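Pala two-arm housekeeping unit: demo notes + booking

Updated Jan 17, 2024. Short version of the Urnora visit for those who asked, full spec sheet still to come.

Pala = two arms, two black multi-finger hands, one controller. Green light on each wrist. Runs off floor power, so cables on the floor, mind your feet.

**What we showed**

Bedroom-type chores, on the floor. Quilted mattress, bin, small trash. Left arm does the holding, right arm waits its turn. Annelore Meinecke ran the session, Khairul Wibisono on the stop button.

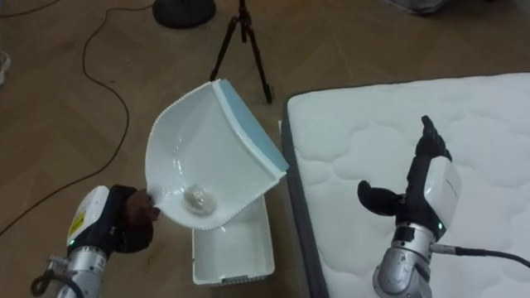
*Dustpan over the bin, left hand on the handle.*

Questions that came up:

- Does it need a special dustpan? No. Ordinary plastic, store bought.
- Reach over a full mattress? Depends on mounting. Ask Birgit Kleinschmidt, she has the drawings.
- Can the hands be swaped? Yes, 4 screws, 15 minutes. Bring your own driver.
- Noise? Fine for talking over. Fans get louder late in the day.

Second part was irregular stuff: crumpled, rough, no clean edge to grab. Harder than rigid handles and most of teh questions were on this. Left hand again, fingers curled right round the piece, right hand open over the quilting.

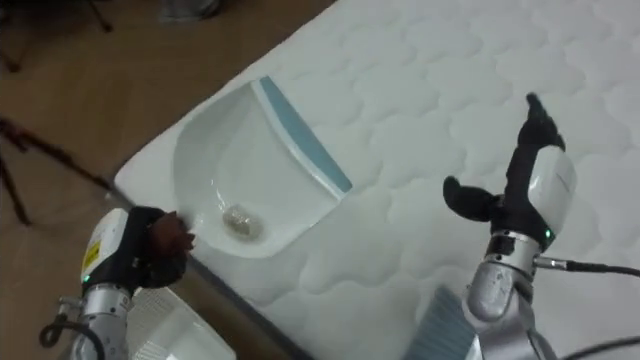

Jilleo Demo Team

**Good to know before you book**

- Up to 203 minutes per visit, setup included
- Level floor, wood or tile. No thick carpet
- Visitors stay behind the tape when arms are live
- Own objects welcome, send a list first

Tai software option (part no. 239) not shown at Urnora, wasn't ready in December. Yi-chun Ho has the waiting list.

Bookings: Wing-sze Mok, front desk. Pls give floor size and number of visitors, otherwise we just have to write back and ask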